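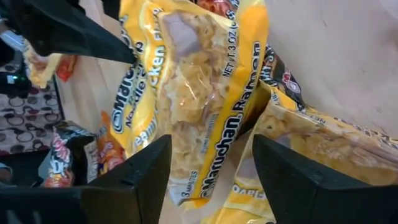
Bronisława Szewczyk wrote to us that her Flutach went dead halfway through heating a pan of water, came back on by itself, and did the same thing the next evening, and she wanted to know whether the hob was faulty or she had set it up wrongly. In her case it was the set-up. The hob stood hard against a tiled wall and the fan outlet was blocked. Please work through this section before the first use, and again whenever the hob is moved to another worktop.

Section 2: Setting up the Flutach single-ring induction hob

2.1 Before you start

Check that you have the hob, the rubber mat, the splash guard and the pan test disc. The disc is taped to the inside of the box lid and is easy to throw away with the packing.

Peel the clear film from the glass and from the control strip. The touch keys will not respond properly through it.

Look over the glass for cracks and chips. If you find any, do not plug the hob in. Pack it up again and contact the shop.

2.2 Choosing a place

1. Put the rubber mat on a flat, dry worktop that can carry the weight of the hob and a full pan.

2. Leave a clear gap of 118 mm between the back of the hob and the wall. The fan outlet is at the back. Hot air must be able to leave.

3. Measure upwards. Shelves, wall cupboards and hanging utensils must be well clear of the steam. If you are fitting the hob into the Gincombe worktop tray, follow the height given on the tray's own sheet.

4. Set the hob on the mat with the control strip facing you. All four feet should touch the mat.

5. Slide the splash guard into the two slots at the sides. It only goes in one way round.

CAUTION: Do not stand the hob on top of a gas or electric cooker, even if the cooker is switched off at the wall.

CAUTION: Do not use the hob on a metal worktop, draining board or tray unless it is the Gincombe tray.

Note: Cloths, paper towels and food packets must be kept off the glass at all times. Some wrappers have a thin metal layer inside, and a wrapper lying on a ring that has just been used can melt on to it.

2.3 Connecting to the mains

1. Make sure the wall socket is switched off.

2. Unwind the cable fully. Run it away from the fan outlet and do not let it hang over the front of the worktop.

3. Plug straight into a wall socket. Do not use an extension lead, a timer plug or an adaptor.

4. Switch on at the wall. The hob gives one long beep and a red dash appears on the display. It is now on standby.

If there is no beep, switch off, wait a minute and try a different socket. If there is still nothing, check the fuse in the plug.

2.4 Testing your pans

The hob heats only pans with a magnetic base. Most cast iron and enamelled steel pans will work. Plain aluminium, copper and glass will not. Stainless steel varies, so test each pan.

1. Hold the test disc against the underside of the pan. If it clings firmly, the pan is suitable. If it clings weakly or only at the rim, the pan will heat slowly and unevenly.

2. Stand the pan in the middle of the marked circle.

3. Touch ON, then touch PLUS once. If the number stays steady, the pan has been recognised. If it flashes, the pan is unsuitable, too small or off centre.

The hob switches itself back to standby if no pan is recognised.

Note: Older Albers pans have a raised ring on the base and may pass the disc test but still make the display flash. This does no harm to the hob. Use another pan.

2.5 First heating

The first heating clears any smell left from the factory. Open a window.

1. Pour 800 ml of cold water into a suitable pan. Do not use the hob with an empty pan.

2. Place the pan on the ring and touch ON.

3. Touch PLUS until the display shows 6, the highest setting.

4. Let the water come to the boil. You will hear the fan, and there may be a light hum from the pan. Both are normal.

5. Touch MINUS until the water is simmering gently, and leave it for a few minutes.

6. Touch OFF. The display shows H while the glass is hot. The fan keeps running for a while after the ring has gone off. Do not unplug the hob until it stops.

CAUTION: The glass takes heat from the pan and can burn you after the ring is off. Wait for the H to go out before you wipe it.

2.6 Setting the timer

The timer turns the ring off at the end of the set time. It starts counting as soon as it is set, whether or not the pan has come to the boil.

1. With the ring on, touch TIMER. The display shows two zeros.

2. Touch PLUS or MINUS to set the minutes. Hold the key down to move faster.

3. Wait until the figures stop blinking. The time is now set.

4. To cancel, touch TIMER and hold it until you hear a beep.

For foods with a cooking time on the packet, such as the 3 minutes printed on a packet of Maruchan ramen, bring the water to the boil first and set the timer when the food goes in. Stay in the kitchen while the hob is on.

2.7 If the hob cuts out

E1 on the display: the hob is too hot inside. Touch OFF, leave it plugged in until the fan stops, and check the gap behind it.

E2: the mains voltage is too low or too high. Try again later. If it keeps happening, ask an electrician to look at the socket.

E33: the control strip is wet or something is resting on it. Dry it with a soft cloth and switch on again.

Any other code: switch off at the wall and contact the Tultavside service desk. Have the serial number ready. It is on the silver label underneath, so copy it down before you set the hob in place.

Serial number: ______________________

Shop and month of purchase: ______________________

Section 3 covers cleaning and storage.

Text checked by Henryk Krawczyk, Tultavside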